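Eggplant pitting and browning in cold storage, what setpoint should I use?
Posted in Produce Storage & Handling
Tags: eggplant, chilling injury, humidity, walk-in

marlow_packshed
Member, 18 posts

I run a small walk-in for a shared packing shed outside Pickering. We hold mixed vegetables for up to ten days between harvest and delivery. The box is a used Grodholm unit with a single evaporator and an on/off thermostat. Setpoint is 38 F. Leafy greens, carrots and broccoli come out fine.

Eggplant does not. After four or five days at 38 F the skin gets small sunken spots, mostly on the shoulders, and the calyx turns brown. After a day on the truck and a day in the store it looks much worse than it did when it left us. Cut open, the flesh near the seeds is tan to brown. We lost 484 pounds this way in August, counting both what we culled and what the stores sent back.

What I have tried so far:

Wiping the fruit dry before it goes in. No difference.

Lining the crates with paper. Slightly less scuffing, same spots.

Moving the pallets away from the evaporator discharge. The fruit nearest the fan had been shriveling and that stopped, but the pitting continued.

I checked the thermostat against a glass thermometer in a jar of water and they agree to within one degree. The humidity readout on the door says 70 percent but I do not know how much I trust it.

Variety is a standard large purple type. Harvest is in the morning, usually done by 10 a.m., and the fruit sits in the shade until we load the box in the afternoon. We do not wash it.

Two things I would like to know. What temperature should eggplant be held at, and is there any way to do it without building a second room? A quote for a second insulated room with its own compressor came back at $2,180 for used equipment before labor, and I would like to avoid that if a partition or a different schedule would work.

coldchain_tech
Moderator

The symptoms you list are standard chilling injury. Surface pitting, brown calyx, brown seeds and flesh, and a fast decline once the fruit warms up all fit. Your thermostat is working correctly. The setpoint is wrong for this crop.

Eggplant is injured at temperatures below 50 F. The damage depends on both temperature and time. At 38 F you can expect visible symptoms inside a week, and much of the damage is done before you can see it. The membranes in the skin and flesh are already compromised while the fruit is in the box, and the browning and decay follow after it is moved to room temperature. That is why your fruit looks acceptable on the dock and poor in the store.

Target 50 to 54 F with relative humidity of 90 to 95 percent. Even under those conditions, do not plan on more than 10 to 14 days, and quality is clearly better in the first week. Cooling it further does not extend the life of the fruit.

The humidity matters as well. At 70 percent, eggplant loses water quickly through the calyx and skin. It goes dull and soft, and water loss makes pitting more obvious. A cheap door readout is often off by ten points or more. You can check it with the salt test: put a bottle cap of damp table salt and the sensor together in a sealed bag, leave it overnight at room temperature, and read it in the morning. It should show 75 percent. Whatever it shows, apply the difference as a correction.

For receiving inspection, look at fruit one at a time under even light, with the skin dry. Healthy skin on the purple types gives a sharp highlight. Early pitting breaks the highlight up before you can feel anything with a thumb.
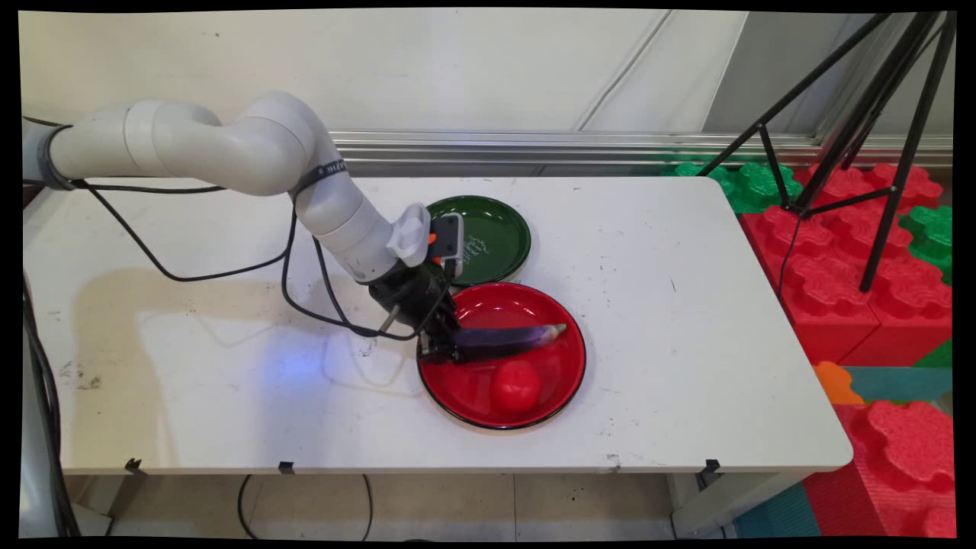

Purple eggplant held horizontally over a red plate.

Check the shoulders and the area under the calyx first, then roll the fruit and check the side that was resting on the crate. Then cut one fruit per lot lengthwise. Brown seeds in otherwise firm flesh mean cold damage. Brown, spongy flesh with hard dark seeds can also mean the fruit was overmature at harvest, so compare against a fruit from the same picking that never went into the box. Keep one or two out at shaded room temperature for this purpose. They will last three days, long enough for a comparison.

On your second point, yes, you can do it without a second compressor, within limits. Options in order of cost:

1. Shorten the hold. If you can schedule eggplant so it leaves within 48 hours, keep it in the coolest shaded space you have, out of the walk-in. A space at 60 to 65 F for two days does less harm than 38 F for five. Cover the crates with a perforated liner to hold humidity.

2. Partition the existing box. Put a curtain or insulated panel across the end farthest from the evaporator and limit the air that reaches it. This works if you control the air exchange with a small fan on its own thermostat. The fan pulls cold air through the partition when the far side rises above 53 F and stops at 51 F. You will need a small heat source on the warm side in winter. With a plain curtain and no control, the far side drifts down to the setpoint overnight, and you are back where you started.

3. Build a small insulated cabinet outside the walk-in and cool it with a window air conditioner and a controller that overrides its low limit. At 50 F the coil ices far less than it would at 38 F. Size it for one pallet. The cost depends on what panel you can get, but it should come in well below your quote.

I would start with option 1 in the coming season and log temperatures before spending anything. Place the logger probe inside a fruit in the middle of the stack. Air temperature by the door will not tell you what the product is doing.

Also check what else shares the space. Eggplant is moderately sensitive to ethylene. Tomatoes and melons tolerate similar temperatures, and it is tempting to put everything in one warm room, but ripening fruit alongside eggplant will loosen the calyx and speed up browning. Peppers, summer squash and cucumbers are better company. Cucumbers are sensitive to ethylene too, so the same rule covers both.

tworowfarm
Member, 300 posts

50 degrees. We had the same thing with basil, different crop but it went black in the cooler at 38 and was fine on the counter.

I would skip the partition. We tried one with strip curtain and the back half was never more than three degrees warmer than the front. Ended up taking it down because it was in the way of the pallet jack.

vesonis_valley
Member

Agree with the moderator on temperature. Two additions.

First, your gap between 10 a.m. and the afternoon load is longer than it needs to be. Fruit picked in August carries a lot of field heat even in shade, and it is losing water that whole time. Pick earlier if you can and get it to 54 F the same morning. Room cooling is adequate for eggplant if the crates are vented and you leave a hand's width between stacks. Do not hydrocool it unless you can dry it afterward. Water sitting under the calyx encourages mold.

Second, on the cabinet. We built one along the lines of option 3, four inches of foam board on a 2x4 frame, with a Skarkomora controller on a secondhand window unit. It holds 51 to 54 F through the summer with the door opened several times a day. Things I would do differently: put the drain on the low side (ours pools), use a gasket made for freezer doors in place of weatherstrip, and mount the controller outside where you can read it. Humidity was low at first, in the high 70s. Wetting the concrete floor every evening and using liners got it to 88, and that has been enough for a seven-day hold.

Crate handling also deserves a look. Large purple types bruise under stacking pressure, and bruises turn brown in storage in a way that is easy to confuse with chilling. Bruises are usually single, larger than a dime and line up with a crate slat or the stem of the next fruit. Chilling pits are small, scattered, and can run together into patches. Clip the stems short and flat so they do not puncture the fruit beside them.

marlow_packshed
Member, 18 posts

Thank you. Did the salt test over the weekend and the readout showed 81 in the bag, so it reads six high and the box was at 64 percent when I thought it was at 70. That explains some of the softness.

I will move eggplant out of the walk-in and onto a two-day schedule next season, and price foam board for a cabinet. One follow-up for vesonis_valley: is the floor in yours insulated, or is it bare slab?

vesonis_valley
Member

Bare slab. At 50 F it did not seem worth insulating. If you ever want to run it colder, insulate the floor first.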